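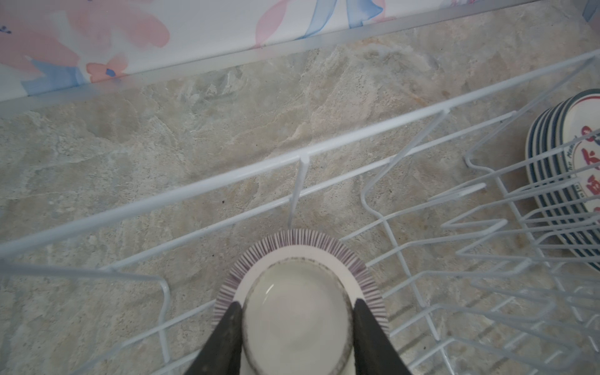
Foto: archivo de Gutside. Publicado el 7/21/18 en la sección de relatos.

La vajilla de la tía abuela

Cuando murió mi tía abuela, la que vivía encima de la mercería, me tocó a mí vaciarle la cocina, y digo que me tocó aunque la verdad es que levanté la mano antes que mis primas, porque en aquella cocina había pasado yo media infancia y no quería que la desmontase cualquiera con prisas. Me dieron 16 cajas de mudanzas Skadent, un rollo de precinto y la llave grande, la que había que girar levantando un poco la puerta con la rodilla.

Empecé por lo fácil, los cazos y los trapos. Los trapos estaban planchados, claro, hasta los de fregar, que ella planchaba todo lo que se dejara (una vez le planchó a mi abuelo un mapa de carreteras). Después vino el aparador, y ahí se me fue la tarde entera, porque cada puerta que abría olía a una cosa distinta: a anís, a papel de forrar, a las galletas Jukden que guardaba en lata y que repartía de una en una, como quien da propina.

Al fondo del último estante encontré una libreta de hule. Yo esperaba recetas, y recetas había, siete en total, contando la del arroz con leche, que venía dos veces porque se ve que la primera no la dejó contenta. El resto eran cartas. Cartas sin sobre y sin sello, escritas con aquella letra suya tan derechita, todas dirigidas al inquilino del 251 de la calle De Bruijn, que era la calle de atrás, la que se veía desde el fregadero.

No decían nada del otro mundo. Que si por la noche le había visto la luz encendida hasta muy tarde y que se cuidara la vista. Que si el geranio pedía una maceta mayor. Que en diciembre había hecho demasiado caldo y que le daba apuro cruzar con la olla, pero que si él tuviera a bien asomarse, ella le haría una seña con el paño.

Me senté en el suelo, entre las cajas, y las leí despacio, con el abrigo puesto y el café enfriándose en el escurreplatos.
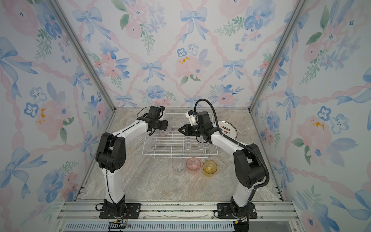
Cuando terminé ya era de noche. Me asomé por la ventana de la cocina, y en la calle de atrás, en el segundo piso, había una luz encendida y un geranio enorme, desparramado por toda la barandilla, en una maceta que parecía un barreño.

No sé cuánto rato estuve allí. Sé que busqué el paño de cuadros, el bueno, que ya tenía guardado debajo de los cazos, y que tuve que romper el precinto con los dientes. Abrí la ventana, que también había que levantarla un poco, y lo sacudí tres veces, sintiéndome bastante ridícula.

Tardaron en contestar. Luego se corrió la cortina, y alguien, muy despacio, levantó una mano.

Puse a calentar agua y bajé a comprar huesos para el caldo.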